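Prerow Table-Setting Collection

The Prerow Table-Setting Collection is a body of recorded examples used to teach two-handed robots to handle food and tableware.
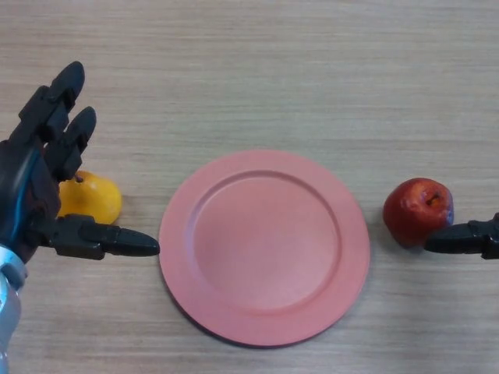 Robotic hands at either side of a pink plate, with a red apple on the right.

The collection was begun at the Budulton laboratory and is maintained jointly with the Dorker workshop. It holds 907 accepted examples, arranged under 116 tasks. Most tasks involve fruit, plates, cups or cloths.

Method

Each example is recorded while a trained operator guides both hands from a separate desk. The positions of the joints are stored together with the view from the head camera. An operator completes no more than six examples of one task before the objects are moved to new starting places. Written instructions, such as "put the apple on the plate", are added afterwards by a second member of staff.

Examples in which an object is dropped are kept in a separate section and are not included in the total.

Use

The learning system Lim was first trained on 100 examples from the fruit tasks. Later versions draw on the full collection. Tasks requiring both hands to move at once remain fewer than those using a single hand.

See also: Learning from demonstration; Remote operation; Robotic hand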